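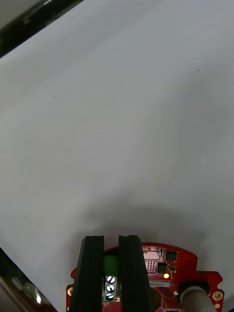

Dardo Cáceres

The white table, Korutska workroom

Our workroom has one good table, and for most of the year it can't be seen for what is on it. In May we cleared it, wiped it down and agreed to start again with a bare top. I have been keeping this page for the people who share the room and for anyone thinking of setting up a similar space. It has one picture so far. The notes under it follow the order of the work.

The top

White, matte and smooth, with a dark bar across one corner. Two tiny dark specks, like dust or lint, show up on it, one left of center and one toward the upper right. That is the trouble with a white top and also the reason I like it. Anything left behind is easy to find.

The light falls unevenly across the surface. There is a brighter band on the diagonal through the middle, and it gets dimmer toward the lower corners. For close work I sit at the middle. For sorting and folding it makes no difference.

Where it came from

We bought the table secondhand from Majali, an office furniture dealer that was closing its showroom. Najwa Khalaf found the listing and arranged the van. It came up the stairs on its side with 4 of us carrying it, and we had to take the door off to get it into the room. The door went back on the same evening. It still sticks a little at the top.

The inventory tag under the top says 2832. We left it on.

What used to live on it

Paper cutters, jars of brushes, a box of lamp parts, and mail for tenants who moved out years ago. Most of it now has a shelf on the back wall. The mail went back to the post office. Ayman Haddad took the lamp parts home and has promised to bring back one working lamp.

The printer was the hardest thing to place. It is now on the low cabinet by the window with the paper stored underneath. We buy paper in boxes of 3000 sheets and keep one box open at a time.

Cleaning

Dry cloth first, then a damp one with a drop of dish soap, then dry again. Please do not use the scouring pads from the kitchen. They leave dull patches that catch pencil dust and never come fully clean.

Ink should be wiped up at once. If it has dried, leave a damp cloth on it for ten minutes before rubbing. Tape residue comes off with cooking oil on a paper towel, followed by soap.

Cutting

Always use a mat. The large green ones are stored upright between the cabinet and the wall, and the small one is in the top drawer. Blades go back in the tin with the lid closed.

Sharing the table

Danjuma Afolabi has mornings for his book repairs, and I have most afternoons. Evenings are open. Anything that has to stay out overnight goes on a tray with a name on it, and the tray goes on the shelf. The top should be bare when you lock up.

If you need the full length of the table for a large piece, write it on the calendar inside the door a few days ahead. Danjuma can usually move to the small desk.

Still to do

The shelf above the printer needs a second bracket. We also want a hook for the cloths, and a longer cord for the lamp when it arrives.

Page updated Jun 20, 2026.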